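Lundi

Trois heures ce matin sur le tableau des achats, et je n'ai toujours pas de total. J'écris ce soir pour ne pas repartir de zéro demain.

Ce qui est acquis : la table reste. Le plateau en bois clair convient, il est assez grand pour un bac d'un côté et de la place de l'autre, et je ne vois pas pourquoi on en achèterait une deuxième avant l'automne. Les rideaux restent aussi. La moquette, on verra, elle ne dépend pas de mon budget.

Ce qui ne l'est pas : les pinces. Il nous en faut de rechange, au moins une paire complète de doigts et de quoi refaire le câblage. J'ai deux devis. Condberg vend l'ensemble monté, doigts compris, à un prix qui mange presque 3000 euros de l'enveloppe. Brena vend les pièces séparément et c'est à nous d'assembler. Sur le papier, Brena est bien moins cher. Il faut ajouter la visserie, les inserts filetés, et deux journées de montage que personne ne compte jamais dans la colonne des dépenses. Je les ai comptées cette fois.
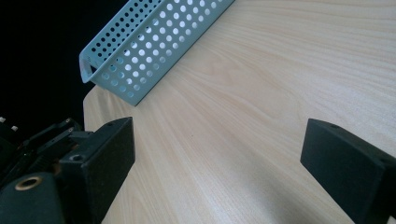 J'ai ajouté une ligne « pièces à saisir » que j'avais oubliée dans la première version. On ne peut pas faire tout le programme avec du linge. Il faut du rigide, du perforé, du plié, des choses qui accrochent la lumière et des choses mates. La tôle perforée coûte peu si on prend des chutes. Le fournisseur habituel demande un minimum de commande, j'ai donc regardé Laizer, qui coupe à la longueur et facture à la pièce. 19 euros le profilé, port non compris. J'en mets quatre dans le tableau. Si on les abîme on en reprendra.

À midi, appel avec Condberg. Délai annoncé : six semaines. Le mois dernier c'était quatre. J'ai demandé si on pouvait réserver maintenant et payer en avril, réponse demain ou après-demain. La garantie couvre le mécanisme mais pas les doigts, considérés comme des consommables. Je l'ai fait répéter. Cela change la comparaison : si les doigts sont à notre charge de toute façon, l'avantage de l'ensemble monté se réduit au temps gagné au départ.

Repris le calcul après le déjeuner sur deux ans au lieu d'un. Avec Condberg on paie cher la première année et peu la deuxième. Avec Brena c'est plus étalé, et l'écart final est plus petit que je ne croyais. Je penche pour Brena quand même, parce qu'on peut commander une seule pièce sans immobiliser tout le reste. L'an dernier on a attendu un support pendant presque tout un mois à cause d'un contrat qui n'autorisait que l'échange complet – je n'ai pas envie de recommencer.

Ensuite les câbles. J'avais inscrit 34 mètres au total, gaine comprise, en me fondant sur le plan de l'ancienne salle. Le plan est faux pour la nouvelle. J'ai refait le trajet à pied avec le mètre ruban, en suivant le sol puis le bord de la table, et il manque de la longueur du côté du fond. Il faudra aussi des passages de câble au sol. C'est le poste le moins intéressant du dossier et celui que je reporte depuis le début. Candetti en vend au mètre, en noir, posés sans perçage. J'ai demandé un échantillon. 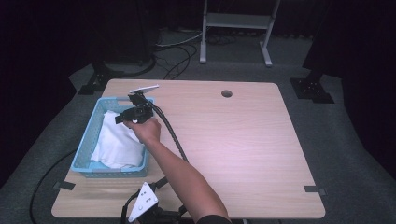
Pour le linge et les bacs, pas besoin de devis. Cela passe en petites fournitures, on achète au supermarché et on garde les tickets. J'ai tout de même fixé un plafond, sinon la ligne gonfle sans qu'on s'en aperçoive. Il faudrait des tissus de plusieurs épaisseurs. Pour l'instant le blanc domine parce que c'était le moins cher quand on a commencé, et je voudrais au moins du foncé et quelque chose à motifs avant l'été. Même remarque pour les bacs : prévoir deux ou trois formats différents, avec et sans poignées.

Reste la question de fond, celle du bras fixe. La direction voudrait qu'on le chiffre dès cette année. Mon avis n'a pas changé : tant qu'on travaille avec la pince tenue à la main, on n'a besoin que de pinces qui marchent et de gens disponibles. Le bras suppose un socle, une protection, une formation, un contrat de maintenance. J'ai mis le tout dans un onglet séparé pour qu'on ne mélange pas les deux décisions. L'onglet est à moitié vide, il me manque le prix de la maintenance et je n'ai pas relancé.

J'ai gardé une réserve de 1000 euros pour les imprévus. On va me demander de la supprimer, comme à chaque fois. Je la défendrai en montrant la liste des achats urgents de l'année passée : connecteurs, adhésif, vis, une alimentation. Aucun de ces achats n'était prévu et tous ont été faits dans la semaine, souvent au prix fort.

À faire demain :
– relancer Condberg sur le paiement en avril
– demander à Brena le prix des inserts par sachet
– corriger la longueur de câble dans le tableau
– demander le tarif de maintenance du bras
– vérifier si le port de Laizer est dégressif

Fini à 18 heures. Le total provisoire dépasse encore l'enveloppe, moins qu'hier. Si je retire l'un des quatre profilés, cela ne change presque rien, donc je les laisse.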